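Hodan's Desk Drawer
@hodansdeskdrawer
9/25/19

OK friends, a few of you asked how I keep the big conference table at work from turning into the place where everything goes to live forever, so settle in with a drink, because I have a lot of feelings about this table and I'm going to share pretty much all of them.

A little background for the new folks. I run the front office at Predholm, and our big room is called Demissie. It's a lovely long table and people adore it, and anything that gets put down on it seems to multiply by lunchtime.

In February I did the first proper clear-out and I went in way too hard. Everything went into bins in the hall closet, and by the next morning people were wandering in looking for their pens like I'd taken their children. I felt awful! So now I do it gently.

The gentle way is that I start with the thing that makes me happiest, and in Demissie that is the pink mouse and the cat face with the green ears. Silly, I know. But if the first thing you put in its place is something you like looking at, the rest of the table feels a lot less like a chore. 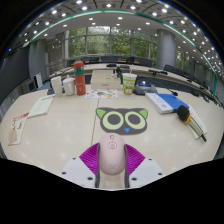
Pale pink mouse, cat dead ahead, and the usual crowd lined up at the back.

Somebody is going to ask where the mouse came from, so I'll save you the typing – it was in the Brisex order with the printer paper, and I picked pink on purpose. The gray ones all look the same and they walk off to other rooms. I have never once had to go hunting for a pink one.

Next is drinks. I'm not anti-drink! I love a drink. My rule is that anything with a proper cap can stay on the table all day, and anything in a paper cup gets checked at the end of every meeting, because a paper cup with one inch of cold coffee in it is the saddest thing in any office and it will be there in the morning if you let it.

Cups with a straw fall somewhere in the middle. A lid is nice, but a straw is a handle for your sleeve. I ask people to slide those toward the middle and away from anything that plugs in. Ask me how the old keyboard died. (Mango. It was mango.)

Now, Gebremedhin Woldegiorgis, who sits across from me and is a far tidier person than I'll ever be, thinks all the drinks should go on a side table. He's probably right. But then you have to get up every time you want a sip, and in a long meeting that's a parade, so we've agreed to keep disagreeing.

Paper next. I sort it by standing up and asking myself whether anyone would come back for it. Binders, always yes. Loose printouts, nearly always no. Stickers are their own category and I'm very soft on stickers.

Really, the sticker sheets are the one thing I let lie flat right out in the open. People stop and look at them and pick one off and stick it on their notebook, and they're in a better mood when the meeting starts. I buy ours from Ilis, the little stationery place near the bus stop, and she always tells me which ones the kids are buying.
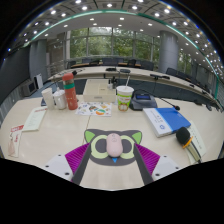
Stickers out, lidded box behind them, gooseneck mic over by the binder.

About boxes. If you take one thing from this whole long ramble, please get yourself a plain box with a lid and keep it on the table. Cables, clips, the clicker, the spare batteries, that one adapter. The lid is the important bit. An open box turns into a trash can in a day and I've seen it happen more than once.

I put 5 minutes on my phone when I do the box. Take everything out, put back what belongs, close it up and walk away. If I don't set a timer I start reading old name tags and testing pens and suddenly it's time to go home.

Somebody in the replies wants to know about binders standing up or lying down. On a shelf, standing. On a table I lay them flat with the spine toward the chairs, so you can read it without picking it up. A standing binder on a table is going over the minute somebody bumps it, usually into a cup.

Microphones! I nearly forgot, and they're half the reason I started being fussy in the first place. The one with the bendy neck has its own base, so it pretty much looks after itself. I turn the neck away from where people set down their bags and that's all it needs from me.

The handheld is the troublemaker. It's round at the top and it tapers off at the other end and it would love nothing more than to roll onto the carpet in the middle of a quiet moment. We have the collar with the little bumps on it now, the orange one, and I can't recommend those enough. 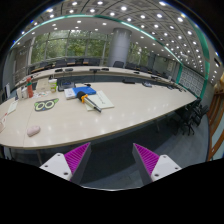 I also like to lay a handheld on something with a bit of grip, like a notebook or a few sheets of paper, so it isn't sitting straight on the tabletop. It's quieter when you pick it up, too. If you've ever been on the other end of a call when a mic gets dragged over a hard table, you know the noise I mean.

Chairs last, always. I know it's tempting to push them all in first because it looks so good right away, but then you can't reach the middle of the table and you end up lying across it like a seal. Table first, then chairs, then lights.

A reply already from someone whose table seats 200 for banquets, and oh my goodness, no, I have no advice for you, only admiration. Please send me yours!

Gebremedhin has read this far and wants it on the record that he's the one who wipes the table down. He is. Warm water, a drop of dish soap, and a dry cloth right behind it. Thank you, Gebremedhin.

I'll do the supply closet next if you'd like it, but I need to buy more label tape first and Ilis closes at 5, so that's me for today. Tell me what's on your table right now!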